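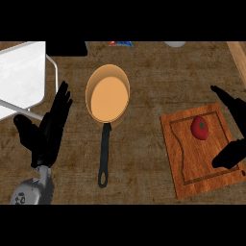 Heat moves from where there is more of it to where there is less, and the kitchen is the cheapest laboratory you will ever have for watching it go. Last week we did the sun and the radiator. This week we stay indoors and burn things. Start with an ordinary frying pan, tan inside and black in the handle, with a loop at the end so you can hang it up like a responsible adult. The wide flat bottom is there to meet the burner. The handle is long and narrow, and that shape does more for your fingers than most safety posters. Heat has a long way to travel along it and not much of a road to travel on.

Reading time: 8 minutes

Conduction

Heat passes through a solid by neighbors bumping neighbors. Four things set the pace:

– what the stuff is made of
– how thick a slice the heat can use (the cross section)
– how far it has to go
– the difference in temperature between the two ends

Double the distance and you halve the flow. Double the cross section and you double it. Students remember the first and forget the second, then tell me on the exam that a fat handle is safer because there is more of it. There is also more of it to carry heat to your hand.

Metals are fast because they have loose electrons that run around delivering energy. Wood and most plastics don't. Air is worse than either, as long as it holds still, and getting air to hold still is the entire business of sweaters.

Convection

Once the air or water is free to move, it stops being an insulator and becomes a delivery service. Warm fluid rises, cool fluid sinks, and round it goes. Marietjie Mtshali, who taught this course before me, used to put one drop of food coloring in a pot of water and make the class watch in silence. I tried the silence part in August and got as far as the word "silence."

Radiation

Needs no material at all. Hold your palm beside a hot burner, off to the side and not over it, and most of what you feel is radiation. Over it, you feel both, and then you feel foolish.

Why metal "feels cold"

A spoon and a cutting board that have spent the night in the same drawer are at the same temperature. The spoon takes heat from your hand faster, so your hand reports it as colder. Your skin is a decent judge of heat flow and a poor thermometer – keep this in mind before arguing with the thermostat.

Worked problem

A rod carries 80 joules every second from its hot end to its cold end. Replace it with one of the same material and thickness but twice the length, ends held at the same temperatures. New rate: 40 joules per second. Now make the long rod twice the cross section as well. Back to 80. If you got 160, see the paragraph about fat handles.

For next time

Read the Baloch chapter on insulation, skipping the poem. Shabnam Lashari has the lab sheets; bring your own spoon. Problems 3 and 5 are to be handed in, with units. An answer of "80" is not an answer. Eighty what?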